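4.3 Before the first wash

The Skellimard 260 is shipped with a residue of test water in the drum and sump. Run one empty cycle before loading any laundry.

1. Open the supply valve fully and check the hose connection for drips.
2. Close the door until the latch clicks.
3. Turn the selector to Cottons Hot and press Start.
4. When the display shows End, wait for the door lock to release.
5. Wipe the door seal, including the lower fold.

Note: If the display shows code 1026, the supply valve is closed or the inlet screen is blocked. See section 9.

4.4 Sorting and loading

Empty all pockets and close zippers. Sort by care label first, then by color. Small cloths may be washed with towels of the same color group. Wash new dark items separately for the first few cycles – loose dye can stain the door seal as well as other laundry.

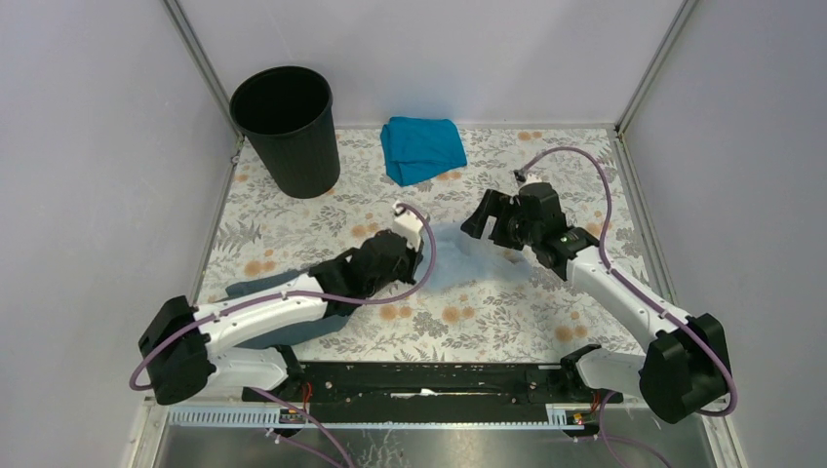 Fig. 6. Cloths and wastebasket on a patterned mat.

Load items one at a time and unfold them as they go in. Leave a hand's width of free space above the load. A tightly filled drum will not rinse properly, and the machine may stop before the final spin.

CAUTION: Do not wash cloths that have been used with solvents, floor wax or cooking oil. Residues can ignite during drying.

4.5 Detergent

1. Pull the drawer out to the first stop.
2. Add detergent to compartment II. Do not exceed the Max line.
3. Add softener to the compartment marked with a flower, if used.
4. Push the drawer in slowly to avoid spilling.

For loads of less than 500 g, select Small Load and use half the normal dose. Do not use Small Load with the Prewash option; the control will ignore the second selection.

Note: Liquid detergent requires the Prendar insert, supplied in the accessory bag. Remove the insert before using powder.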